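Why our robot stopped guessing and started nudging

Sep 6, 2025

I promised a few of you in the comments that I'd write up the results from the summer, and then the summer ended, so I'd better get on with it. Put the kettle on, it's a long one.

If you're new, I work on disassembly. I try to get a robot arm to take old desktop computers apart without wrecking them, so the parts can be reused or at least sorted properly before they go off for recycling. The project is called Stistum (don't ask, it came out of a very long meeting) and I've been grumbling about it on this blog since January. Most of the grumbling has been about one thing, which is that a computer that has spent ten years under a desk is never quite the computer in the manual.

Cards sag. Cables get stuffed wherever there was a gap. Somebody has swapped the drive and not put the screws back, or put in the wrong screws, or glued something. You can have two towers of the same model next to each other and find that a card sits a couple of millimetres lower in one of them. A person doesn't even notice, because your fingers sort it out for you. A robot that has been told "the card is at this height, close the gripper and pull" will pull at that height and no other, and then you get a crunching noise that I've come to know very well.

What we used to do

Our first system, Jenda, was the sensible, obvious thing. Take a picture from above, find all the parts, work out where each one is, plan a grasp, go and do it. Look once, then act. On clean machines it was lovely. I have a video of it taking out a power supply that I've shown to my mum more than once.

On real machines it was miserable. The trouble wasn't really finding the parts (the vision side is pretty good now, and I say that as someone who's spent years complaining about it). The trouble was that being nearly right about where something is doesn't help you much when the thing is held in by a latch. If the gripper is a little bit off to one side, you're twisting as you pull, and a twisted card jams in its slot. Then the arm feels a big force, the safety limit trips, everything stops and I have to get out of my chair.

We spent ages trying to make the looking better. Better lighting, better calibration, more pictures to train on. Every bit of it helped a tiny amount and none of it fixed the jamming. I think we lost most of the spring to that, and I'm still a bit cross with myself over it!

What we do now

The new method is called Lam, and the idea is so simple I was embarrassed to put it in a talk. Before it pulls on anything, the robot gives the part a few very small nudges and pays attention to what it feels.

That's more or less it. The arm closes gently on the part, moves it a hair to the left, a hair to the right, a hair forward and back, and records how hard the part pushes back each time. A card that's properly lined up with the gripper feels the same both ways. A card that's being held at an angle feels stiff on one side and soft on the other. A latch that hasn't let go feels like a wall. You get a little pattern of stiffness, and from the pattern a small network (it really is small, it runs on the same dull PC that runs the arm) says which of a handful of things to do next. Shift over a bit. Tilt a bit. Let go and press the latch again. Or, if you're lucky, pull.

Then it nudges again. It goes round that loop until it's either happy to pull or it has used up its tries and asks for help. Two rounds is typical for a graphics card. Five is the limit, and when we let it go past that it mostly just fidgeted.

Training it was the slow part. We needed lots of nudges on lots of parts, with a label at the end of each one saying whether the pull that followed came out cleanly, and there's no clever shortcut I know of. We did try making them in simulation and I'll save that story for another day, but plastic latches in simulation are much better behaved than plastic latches in life. So we did it on actual machines: 3,447 nudge sequences, collected over several weeks, with one of us putting the parts back in after every pull. If you ever want to get extremely fast at seating a graphics card, I can recommend it.

So did it work?

Yes, mostly, with some lumps in it.

The big change is in jams. With Jenda, jams were the normal way for a bad run to end. With Lam they've become unusual enough that when one happens we all wander over to have a look. Cards are the best case by a long way. Drives in trays with proper tabs are good too, as there's only one direction they want to go and the nudges find it quickly.

Power supplies are so-so. They're heavy, and the weight muddies what the arm feels, so a nudge to the left on a big supply tells you much less than a nudge on a card. We've got a fix in mind which involves weighing the thing first by lifting it a tiny amount, but it isn't ready and I won't pretend it is.

Cables are bad. Cables are really bad! A loop of cable lying against a part changes how it feels, and the network has no way of knowing whether the stiffness comes from the slot or from a cable that's got itself wedged behind. It'll quite happily decide a card is jammed, shift over, decide it's jammed the other way, shift back, and use up all its tries doing a sort of slow dance. I had hoped the network would pick up the difference on its own with enough data. It hasn't. My feeling is that we need the camera back in the loop for that one, which is a bit funny after all my ranting about looking versus feeling, and a couple of people in the lab have been kind enough to point that out to me.

The one result I didn't see coming has to do with speed. I'd assumed nudging would make everything slower, and for any single part it does. Over a whole machine, though, it comes out quicker, as there's so much less stopping and resetting and me getting out of my chair. I'd have taken slower and reliable, so that was a nice week.

A typical session

People keep asking what a run looks like, and I'm afraid it's not very dramatic. The tower goes on its side on the slotted table, the side panel comes off and goes down next to it, and the arm comes in from above and starts working over the inside. We like machines where the manufacturer has coloured the bits you're meant to touch, as it makes life easier for the vision part, which still has to get the gripper to roughly the right place before any nudging can start. 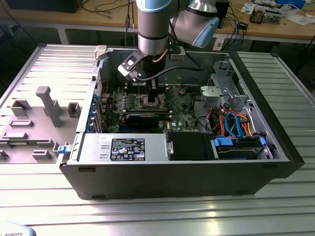
The gripper over the motherboard, with the blue-trimmed graphics card in its slot just below the processor socket.

Those orange, red and blue cables over on the right are the sort of thing I was moaning about a minute ago. There's a nice bundle of them looping between the drive bay and the board, and anything near a bundle like that is where I'd expect Lam to start its slow dance. The drive with the two blue tabs is much more its cup of tea.

I've also come round to the blue tabs in general. When we started I thought of them as cheating, and I wanted a method that would cope with any old box. Now I think that if someone has gone to the trouble of marking where to press, a robot ought to be allowed to make use of it. It also gives us a fair way of comparing machines, as we can split the results by "has marked latches" and "hasn't" and see where the nudging is earning its keep. (It earns it on both, but on the unmarked ones the first grasp is so much worse that there's more for it to fix.)

Things I'd do differently

I'd record the failures better. In the early weeks we only labelled a pull as clean or not clean, and "not clean" covered everything from a bit of a scrape to a snapped latch. We went back and re-labelled what we could from the force traces, but some of it was guesswork and I'd love to have those weeks back.

I'd also mix up the order of the machines. We did all of one model, then all of the next, for the very good reason that the spare parts were stacked that way. The result was a network that was brilliant on the last model we'd collected and rather sulky about the first. Shuffling the data sorted most of that out -- but the gripper pads had worn down a little over those weeks too, so the early nudges and the late nudges weren't really made with the same hand. If you're planning something similar, change your pads on a schedule and write down when you did it. Please. I've got a notebook page that just says "new pads??" with no date on it.

And I'd try the simple version first. Before the network we had a plain set of rules (if it's stiffer on the left, move right, that sort of thing) which I knocked together in an afternoon as a stopgap. When we finally ran it as a proper comparison it did much better than I'd expected. The network still beats it, mainly on latches, where the pattern is odd enough that I can't write down a rule for it. But for cards alone, the gap is small. If I were a tiny shop wanting to get cards out of towers I'd probably use the rules and go home early.

What's next

The next piece is called Clarus, and it's the bit that puts the camera and the nudging together properly. The plan is to have the robot watch the part while it nudges, so that if a cable moves along with the card it can tell that the cable is the thing in the way. We've got a very early version which can say "something else moved" and not much more. It can't say what moved, or what to do about it, but it's already stopping a few of the slow dances before they get going, so I'm cautiously cheerful.

A couple of you have asked about the data. I want to put the nudge recordings out, labels and all, once I've been through and marked which of the early labels are shaky. It's not glamorous work and I keep finding other things to do (like writing this). The force traces are small, so it won't be a monster download.

Comments are open as usual. If anyone has had any luck telling a trapped cable from a tight slot by feel alone, I'd love to hear how you did it, even if it only half worked.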